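Pukbridge robot trial halted after gripper fault

Pukbridge, June 14, 2024 -- The company Trulteck has stopped its trial of a tidying robot in a meeting room at its Pukbridge office, after the gripper failed to open on command.
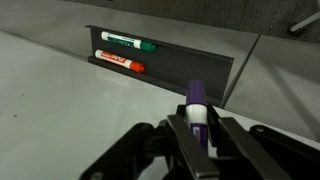 The gripper with a purple marker. Photo: Trulteck

The robot was learning to put away whiteboard markers. On attempt 32 the fingers stayed closed and the arm continued to its next position, pulling against the tray. The emergency stop was pressed after 11 seconds. No one was hurt.

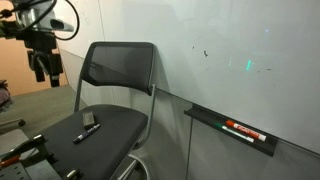
According to Trulteck, the control software, named Drillus, lost contact with the gripper and did not report it -- a fault which the safety check should have found. The force at the fingers reached up to 200 newtons.
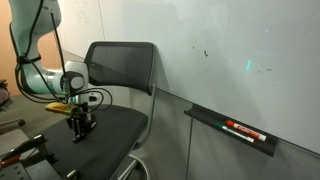

The arm over an office chair beside the whiteboard. Photo: Trulteck

The supplier, Shibata, will examine the cable and the software. The trial remains closed for six weeks.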